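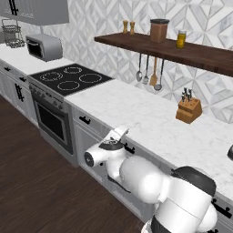
*The white arm at the marble counter, in the simulated kitchen.*

## Kitchen bench: progress since October

Dear members, many of you have asked what we are doing on Wednesday evenings in the back half of the Kumden workshop, where two of us sit in front of a screen and argue about drawers. We are building a small robot arm for kitchen tasks. The real arm is still in parts on the long bench. In the meantime we practice in a simulated kitchen, which we call Gerkemora, and the work there has gone further than I expected when I wrote to you in October.

Rangi Hollis made most of the room. He spent many hours on the tiles, and I told him more than once that the robot does not care about tiles. He answered that he has to look at them every week, and so they stayed. I wrote the control program, which has the name Reter. It reads a list of movements and sends them to the arm one after another, with a short pause between them. At present the list for the drawer task has 14 movements. In my first version it had a lot more, and the arm was doing many small corrections that looked nervous. 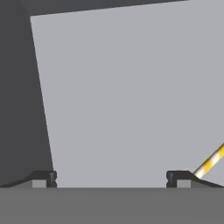 The gripper has taken most of my time this spring. My fingers for it are simple: two jaws that close in a straight line, each with its own pad. For large things this is enough. For thin things I was not satisfied, and I changed the shape of the tip three times before I left it alone. The wrist view helps me a lot in this work. When a striped rod in yellow and white comes in from the right and its end is near the slope of the right fingertip, with the wide gap between the tips still open, I know I must correct the position sideways before I give the command to close. I used to judge such things from the room view, and I was often wrong by the width of one finger.

I also lowered the closing speed. Leonie Cartwright, who knows motors much better than I do, reminded me that the program can ask for a speed which our real motors will refuse. We now use a limit of 150 steps per second in both places. It feels slow on the screen, but I prefer to learn the slow habits first.

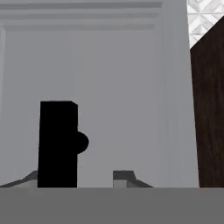 Another point which cost us two evenings was the contact between the fingers and the objects. The simulator has a value for friction, and the standard value was too generous. With it, the gripper could hold nearly anything in nearly any way, and I was proud of my program for one week. Then Rangi changed the value to something closer to our printed pads and we ran the same list again. I was not proud after that. We keep the strict value, and we save every run in the shared folder under "Bright", including the bad ones. The folder has 700 runs now, so please do not clean it up, even if the disk gives a warning.
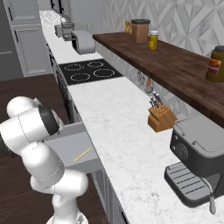 For the real arm, the next work is mechanical. The base plate must be drilled again, because I measured from the wrong side, and the cable for the elbow is too short. If somebody has a good drill stand at home and can lend it for a weekend, I would be very thankful. We are also looking for an old kitchen drawer with its rails. It can be ugly, but it should slide well, and the front should be no wider than the bench clamps can hold.

You are welcome to come and try the simulator yourself. Bring your own mouse if you are particular about it, as the one in the workshop has a weak left button. Leonie has the key for the back half, and I am usually there from the start of the evening until the heating goes off.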